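Woodland and Timber, week 3 — wood movement and why joints fail

Notes from Tuesday's lecture, tidied up a bit. Bring these to the workshop session at Gill, we won't have time to go over it again.

Moisture first. Timber straight off the saw is full of water. Two sorts: free water, sitting in the hollow parts of the cells, and bound water, held in the cell walls. Free water goes first and the wood gets lighter but hardly changes size. Once that has gone you're at fibre saturation point. Only then does it start to shrink.

It doesn't shrink evenly. Along the grain, next to nothing. Across the grain, plenty. Tangential (round the rings) is usually the worst, radial (centre to bark) often half of that. So a round made from green wood dries oval. A square with the rings running corner to corner goes diamond shaped. Draw both of these in your notebook, it's easier than learning them by heart.

Indoor timber never really stops moving. Heating on in December, air dries out, boards shrink. Damp spring, back they come. Finish slows this down, doesnt stop it.
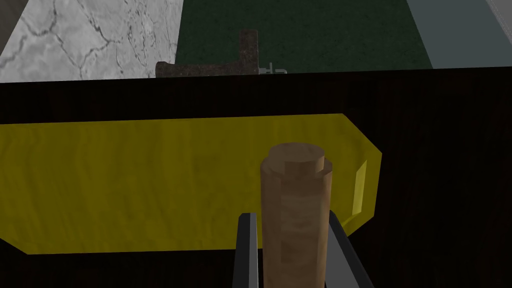
2. Round parts in round holes

Grain runs the length of the peg. Grain in the rail or post usually runs across the hole. So the two want to move in different directions, and the glue line takes the strain.

Dry peg into slightly damper post — old chairmakers' method, still good. Post shrinks on to the peg, peg takes up a little moisture and swells. Do it the other way round and you get a rattle by summer.

Too tight is also a fault. Glue gets scraped off going in, or trapped at the bottom, and the post splits. Cut a small groove down the side to let air and glue out.

End grain drinks glue. Side grain holds it. Most of a drilled hole is a mixture of the two, so don't expect full strength all the way round.

3. Storage

Stack flat, sticks between the boards, sticks directly above eachother. Ends painted. The Wovari shed is fine for this, the Zorbridge one is too warm near the door.

For next week

Weigh your sample board, note it down, weigh again before class. Sample 19 is missing a label, please check yours. Read chapter 8, skip the tables.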